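How to Fix a Cabinet Door That Sags, Rubs or Won't Stay Shut

By Nermin Karabulut
Filed under: Doors and Drawers

Most cabinet doors go wrong slowly. The gap along the top gets wider at one end, the bottom corner starts to catch on the door next to it, and after a while you are lifting the door a little every time you close it. Almost all of this can be fixed in an afternoon with a screwdriver, some wood glue and a few toothpicks.

The steps cover plain butt hinges, the kind with two leaves and a pin, and the cup hinges found in most newer kitchens. Glass doors are left out. They need a second pair of hands and a different set of hinges, and Kálmán Katona is writing a separate page on them.

What you need

Hand screwdriver, Phillips and flat
Wood glue
Round toothpicks or a short piece of hardwood dowel
Utility knife
Pencil and a small square
Drill with a 5/64 inch bit
Masking tape
A few wood shims or folded cardboard

Leave the power driver in the box for the hinge screws. It strips the holes in particleboard before you can let go of the trigger.

Step one: Find out what is wrong

Close the door and look at the gap all the way around. A gap that is wide at the top on the handle side and tight at the bottom means the top hinge has dropped or come loose. An even gap with a door that still springs open usually means a bound hinge or a bad catch. If the door touches the frame along its whole edge, look for swelling before you touch the hinges. August is the worst month for that in Flostilley, and plenty of doors that rub in summer are fine again by the time the heat is on.

Now open the door halfway and lift gently on the handle side. Watch the hinges while you lift. If the leaf moves against the wood, the screws are loose. If the leaf stays put and the pin moves in the barrel, the hinge is worn and should be replaced.

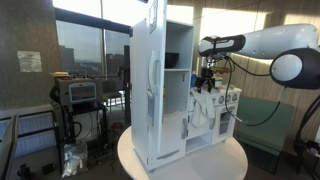 Check the cabinet too. Lay a level across the top and then against one side. A cabinet that has tipped forward will pull every door open, and you can spend a whole evening on the hinges without getting anywhere. Shim the front feet first, or tighten the wall screws if it is a hanging unit.

Step two: Empty the shelves and tighten what is there

Take out anything heavy, including whatever is stored on the inside of the door. Spice racks are a common cause of sagging. Put a shim under the free corner of the door to carry the weight, then tighten each screw by hand. Do the bottom hinge first and then the top.

If every screw comes up snug, take out the shim and test the door. You may be finished. If a screw turns and turns, mark that hole with a bit of masking tape and go on.

Step three: Fill stripped holes

1. Support the door on shims and take out the screws from the marked hinge only. If more than one hinge needs work, take the door off completely and lay it on a blanket.

2. Blow the dust out of the hole.

3. Dip toothpicks in glue and push them in until no more will fit. Tap them down lightly.

4. Let the glue dry overnight. Toshiko Ogura goes back in after an hour and says she has never had one fail, but her cabinets are solid maple. In particleboard, wait.

5. Score the toothpicks flush with the utility knife and snap them off.

6. Drill a pilot hole in the center and drive the old screw back in by hand.

For a hole that has crumbled wider than the screw head, drill it out clean and glue in a length of dowel. Cut the dowel flush when dry, mark the center with the point of a nail and drill the pilot there.

Longer screws are a tempting shortcut. Measure first. A cabinet side is thinner than it looks from the front, and the point of a screw coming through the other side is hard to hide.

Step four: Adjust cup hinges

Cup hinges have two or three screws on the arm. The one nearest the door moves it left and right. The one farthest back moves it in and out. Height is set on the mounting plate, either with its own screw or by loosening both plate screws and sliding the plate.

Turn one screw a half turn, close the door, look, and go again. Make the same change on every hinge unless you are trying to straighten a door that hangs crooked. For a crooked door, work on the top hinge alone until the gap is even, then move the whole door.

Older Ilten cabinets have hinges with no height screw at all. On those you have to fill the plate holes as in step three and start over with a pencil line.

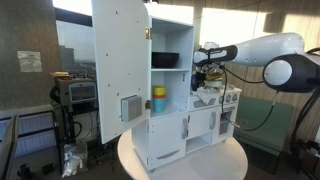 Flostilley Home Repair Club, Doors and Drawers Group

Step five: Fix the catch

With the door hanging straight, see how it closes. Magnetic catches lose their grip when the metal plate on the door is out of line with the magnet. Loosen the catch, close the door against it, mark where the plate lands, and screw the catch down on the mark. Roller catches wear out and are cheaper to replace than to bend back into shape.

If a door swings open on its own with the catch removed, a hinge is probably binding. Look for a screw head standing proud of the leaf, which stops the two leaves from closing flat. Sink it fully or swap it for one with a smaller head.

How many hinges

Two hinges are enough for most doors up to 700 mm tall. From 800 mm up, use 3. In between it depends on the weight of the door, and I would fit the extra one on anything solid wood. Cabinet plans often give these sizes in millimeters, so keep a tape with both scales.

Old holes and paint

Doors that have been rehung a few times end up with spare holes. Fill them with toothpicks and glue as above, or with wood filler if they will never hold a screw again. Sand flush, prime the spot, then paint. Two thin coats over a weekend look better than one thick one, and a thick coat near the hinge edge can bring the rubbing back.

Barnabás Szabó asked whether hinges can be painted over. They can, but the paint cracks at the barrel within weeks and flakes onto the shelf. Take them off or tape them.

Getting help

Bring the door and one of its hinges to the bench evening at the Peltov Street workshop, 7 p.m. Kenta Kinoshita keeps a drawer of odd hinges there and can often match an old one. Please measure the opening before you come and write the size on a piece of tape on the back of the door.

Related pages: Drawers that stick. Replacing shelf pins. Shimming a base cabinet on an uneven floor.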